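[Carwood-list] Re: Folding the red one

From: Neville Nuttall
To: Carwood household list
Date: Thursday, July 9, 2020

Hatsue Yoshida wrote:
> I have tried your method on the red cloth three times now and it
> still comes out with a fat ridge across the middle. Is it me or is
> it the cloth? Cuiping says fuzzy fabric should be rolled and I am
> starting to think she has a point.
>
> Hatsue

Hatsue,

It's the cloth. Anything with a bit of pile to it grips itself, so when you bring the top edge over, the layer underneath stays where it was and you get your ridge. I have been folding things for 137 years, or so it feels by Thursday teatime, and I still get one.

What works for me is to lay it flat and stroke the pile all one way first. Then fold in thirds, not halves, and press along each fold with the side of your hand before you start the next. Don't tug the corners. Tugging is how Junhao ended up with the tablecloth that is now a sort of kite.

Cuiping is right that rolling is quicker. It also gives you a shelf of sausages — fine if you like that, and she does.

Mine is at the foot of this message, mid-fold and creased like an old map, against the patterned wallpaper Yanling wants us all to stop mentioning. If anyone has a better way with the thin end, I'd like to hear it before I do the other 6.

Neville

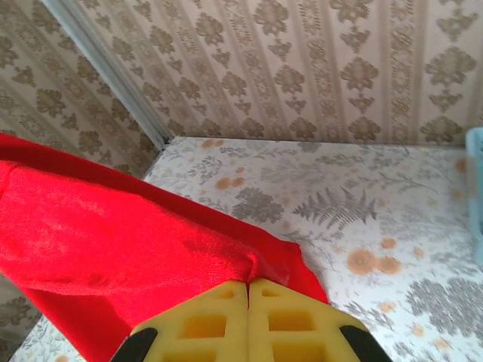

Filed under: Linen and Laundry

Previous in thread: Folding the red one (Hatsue Yoshida)
Next in thread: none yet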